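Vornmont Supply Reuse Project
Progress report to the Fernandes Fund
Prepared by Gholamreza Bagheri, 6 July 2025

Summary

The project collects small office and packing supplies that would otherwise be thrown out, sorts them, and passes them on to schools and neighborhood groups. This report covers the second period of the grant. We have spent 68 percent of the budget and expect to finish in October as planned.

Collections

Atex and Kimport are both still giving. Atex sends mostly folders, binder clips and rubber bands. Kimport sends packing paper and flat boxes. We had hoped to add another donor by now but have not signed one. Deliveries to schools stand at 82 boxes. Nearly 50 of those went out after the spring break, when the van was back from repair.

Sorting

Paper goods and clips are up to date. Rubber bands are behind. They come in mixed and knotted together, and schools have asked for them by color. Sorting now takes place on a table with a black mat, with plastic baskets to hold the bands. Old and cracked bands are thrown out at this stage.
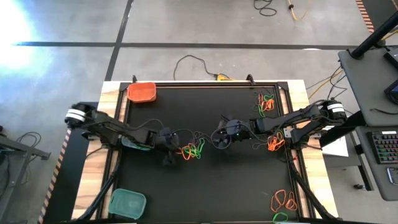

Orange and green rubber bands on the sorting table, with the orange and teal baskets at left.

Spending

Baskets and table mats came in under budget. Van costs went over by the price of the repair, and we covered this from the supplies line. No change to the total is requested.

Next period

We will clear the remaining rubber bands, sign at least one new donor, and send the fund a list of receiving schools. Shelving for the back wall is on order. The 2 open invoices from the van repair will be included with the final accounts.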